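Última actualización: marzo

El baño de arriba, o cómo me reconcilié con el mármol

Llevo semanas prometiendo que iba a escribir sobre el baño y siempre se me cruza algo (la humedad del pasillo, las cortinas, la saga del horno, que tendrá su propio post cuando se me pase el enfado). Pero anoche Jucélia Macedo me dejó un comentario preguntando si al final arrancamos la encimera o no, y me dio vergüenza tenerla esperando. Pues no, Jucélia. ¡La encimera se queda!

Para quien llegue nuevo: cuando compramos la casa, el baño de arriba era lo primero que íbamos a tirar. Lo teníamos clarísimo. Yo quería un mueble liso, blanco, con cajones de esos que se cierran solos, y hasta fui a Marchetti a pedir presupuesto. Me salió por 2401 euros sin contar la instalación, y volví a casa callada todo el camino. Después me puse a limpiar, que es lo que hago cuando tengo que pensar, y entre estropajo y estropajo le fui cogiendo cariño al mármol. Es beige y marrón, de los que llevaban en casa de mi tía, y durante años me pareció lo más triste del mundo. Ahora lo miro por la mañana con el café y me gusta, qué le voy a hacer.

Lo mejor es el frente, que no va recto. Hace una curva hacia fuera justo donde está el lavabo, como una barriguita, y te puedes acercar bien al espejo. Mercedes Bedoya, que me ayudó a quitar la cal del grifo, dice que eso hoy te lo cobran aparte. Lo que pasa es que ningún organizador de los que venden encaja bien ahí. Probé una bandeja de Dudomix que me habían recomendado y se quedaba con una esquina asomando, la golpeé con la cadera tres veces en una mañana y la devolví.

Y luego está el espejo. Enorme, con su marco dorado y oscuro, fino pero con todos sus adornitos. Yo lo quería vender, lo confieso. Llegué a escribir el anuncio. Edivaldo Conceição vino a verlo por si le servía para su recibidor, midió, remidió, y al final me soltó que si lo quitaba me iba a arrepentir toda la vida. Se fue sin espejo y con un bizcocho.
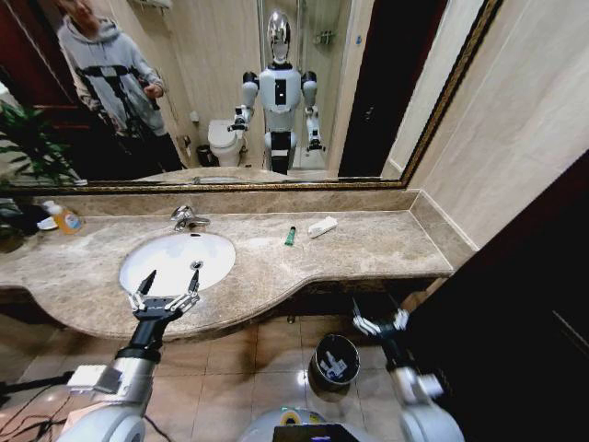
El espejo, la encimera de mármol y la planta, que ya se cree la dueña del baño.

Lo de la planta fue idea mía y estoy orgullosísima. Tiene las hojas largas y puntiagudas y se mete un poco por delante de la esquina del espejo, y a mí me encanta así, aunque Edivaldo diga que hay que girarla. En el salón se me estaba poniendo mustia. La subí por probar, me olvidé de ella una semana entera y cuando me acordé había sacado una hoja nueva. No pregunto, no vaya a ser que cambie de opinión.

Para limpiar el mármol, que también me lo habéis preguntado varias: jabón neutro, agua templada y una bayeta suave, y secar enseguida. Nada de vinagre ni de limón, por favor, que yo lo hice en la cocina de la casa anterior y me quedó una mancha mate que tapé con el frutero hasta el día de la mudanza. Para el marco uso una brocha de maquillaje vieja, en seco, y voy sacando el polvo de los relieves mientras oigo la radio. Se tarda lo suyo, pero me relaja.

El lavabo blanco y ovalado también se ha salvado. Va encastrado por debajo, así que las gotas y los pelos se arrastran directamente hacia dentro con la mano, y eso para una vaga como yo es media vida. Al final todo el gasto se me ha quedado en 100 euros, contando el sellador y una tarde de fontanero que se pasó más rato hablando de su moto que con las juntas.

Me falta decidir las toallas. Tengo vistas unas verde oliva en Cesari y otras color tostado que a lo mejor son demasiado marrón con tanto marrón. Se admiten votos en los comentarios, pero votad pronto, que las verdes se están agotando.

Usamos cookies propias y de terceros para mejorar tu experiencia en este blog. Si continúas navegando, entendemos que aceptas su uso.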